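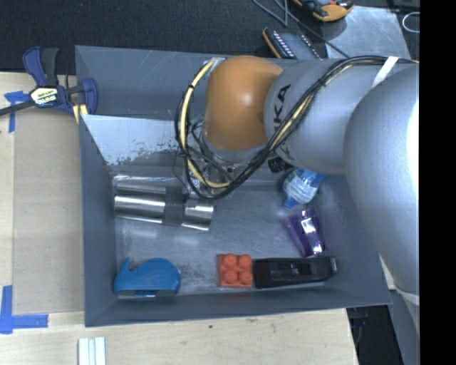

OK, so the question I was given is whether a machine can tidy up yet, and I've been given ten minutes, which is generous for a "sort of." Let's start with what tidying means. You reach into a mess, pick one thing, and put it where it lives. My four-year-old can do it and won't. A KUKA arm will happily try all day, and look what we ask of it: a tape dispenser, a toy brick, a purple cup, a bottle lying on its side. Kitchen drawer stuff. The cup and the bottle are the mean ones. You can see through both of them, and a lot of vision software takes that as an invitation to do the same.

(Pause. Let them look at the cup.)

Shop floor next. Mylene Samonte at Barklow let me read her picking log for June. 3,913 picks, and she wrote a note on every bad one. My favorite just says "no." Boxes fine. Jars fine. Anything in a crinkly bag, long notes.

Don't do the Stullell joke, they're in the room.

Home is worse. At work you can bolt down the bin and pick the lighting. At home there's a dog. Ieuan Edwards wants a robot that empties the dishwasher, and I told him to budget for plates.

What I'd say works today: same bin, same spot, rigid things, somebody nearby to unstick it. What doesn't: laundry, cables, anything under a couch.

Skip the Dobos numbers if we're past the 3 minute warning.

Ankica Ristić will ask about price. Say "more than a teenager, less than a kitchen remodel," then take the next question fast. Eifion has the clicker.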